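Packaging and Materials, week 3 handout
Notes by R. Tveit. Slides go up after class, these are the short version.

Corrugated board, basics

Board = liner + flute + liner. Single wall is one of these sandwiches, double wall is two stacked with a shared liner. Flute is the wavy bit. Letters (A, B, C, E, F) go by date of invention, not size, so don't try to read an order into them. A is tall, C a bit shorter, B shorter again, E and F thin. Know A, B, C and E for the test.

Tall flute: better cushioning, better stacking strength. Short flute: better print surface, resists flat crush. Most plain brown shipping boxes are C.

Flutes run vertical in a normal box. Turn them sideways and the stacking strength drops a lot. Cúc Đặng's group did this by accident last term, see her report in the folder, worth ten minutes.

Tests you need to know

ECT, edge crush. Small piece stood on edge, squeezed until it fails. Force per length.
Burst (Mullen). Rubber diaphragm pushes through the face of the board. Tells you about rough handling, not much about stacking.
BCT, box compression. Whole empty box between two plates. Slow, uses up boxes, but closest to real life.

McKee formula gets you from ECT to BCT without crushing anything. Short form: BCT = 5.87 x ECT x square root of (caliper x perimeter). Keep units consistant, pounds and inches all the way through. Half of you mixed in millimeters last time.
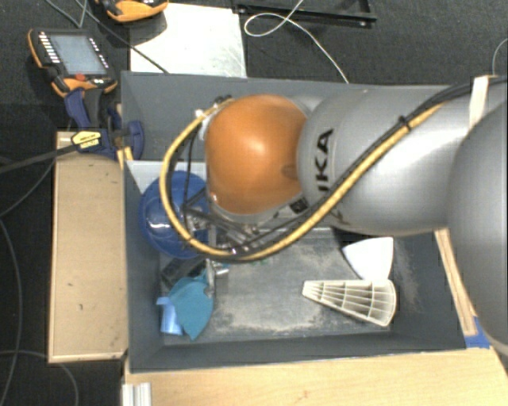
Safety factor. Lab BCT is the best case. Real boxes sit in humid air, get stacked crooked, hang over the pallet edge. Humidity is the big one, board at high moisture can lose half its strength. Time too: a load the box takes for a minute it may not take for a month (creep).

Worked example, the Vendholm box. BCT from lab 681 lb. Long storage, damp warehouse, use safety factor 3. 681 / 3 = 227 lb allowed on the bottom box. Each full box weighs 30 lb, so 7 boxes on top (210 lb), 8 high in total. Don't round up to 8 on top, thats 240 and over.

Columns vs interlocked: corners carry most of the load. Column stacking lines corners up, strong but tippy. Interlocked is steadier and weaker. Common fix is columns for the lower layers, interlock the top one.

For next time

Read the Imai case, pages on returns only. Osamu Ikeda is taking the lab section, bring a ruler and a calculater. Problem: order of 1,000 boxes, bottom box must hold 300 lb in storage, safety factor 3. What BCT do you ask the supplier for? Show the steps.

Homework in my mailbox by 4 pm, late ones go to Akihiko Higuchi.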